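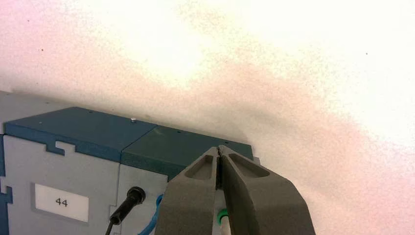
Wrist camera view of the two gripper fingers in front of the enclosure labeled 44.

Sutter sells the Trorkemance as a benchtop manipulation kit for small labs and teaching shops. The package covers an arm, a two-finger gripper, a wrist camera and a software license. I have had one on my bench since July, and my opinion of it has settled: the hardware is worth the money, the wrist camera is sold on the wrong number, and the license terms should be rewritten before anyone signs a second year.

Start with the gripper. The fingers are thick, dark gray and taper to narrow tips, with a recessed pocket in the outer face of each. Thick fingers are a reasonable choice for a kit that will be driven into tables by beginners. The price is visibility. From the wrist, the fingers take up much of the lower half of the view, and whatever lies directly behind them has to be inferred. On a panel with a black cable plugged into its front and a blue line curving down next to it, the left finger hides part of the blue one. A planner working from that view alone does not know where the line goes.

Sutter's brochure answers this with frame rate. I would trade most of the frame rate for a second viewpoint, even a poor one on a fixed stand. Valentin Danzer, who runs a Trorkemance for connector work, disagrees with me and holds that a good approach path makes the second camera unnecessary. He may be right for a cell where the fixture never moves. Few buyers of a kit at this price have such a cell.

Exposure is the other weak point. Against a white wall under strong light, the top of the view washes out to near featureless glare, and automatic exposure offers only two metering modes. The box in the foreground survives well enough: the 44 on the label is legible, and so is the seam between the two lid panels. Small holes in a teal lid also hold up. My complaint is that the metering region cannot be tied to the fingertips, where the work happens. Fastard, the obvious competitor, allows this through a config file – a crude method, and sufficient.

Then the license. The base tier allows 10 stored tasks. The next tier allows 200, and there is nothing between them. A shop that needs 37 pays for 200. Theresia Zürcher at Wirkex, who resells the kit, told me that most of her customers stay on the base tier and delete old tasks to make room. Deleting working programs to stay under a cap is a bad habit to teach, and this product is marketed to people who teach.

Support deserves a fair mention. Replacement fingers reached me in 5 days, and the mounting drawing matched the part. The calibration routine is short and repeatable. I would still buy the arm and gripper. I would budget separately for a fixed camera, put something matte and darker behind the work, and ask Sutter for a middle tier in writing – before the purchase order goes out.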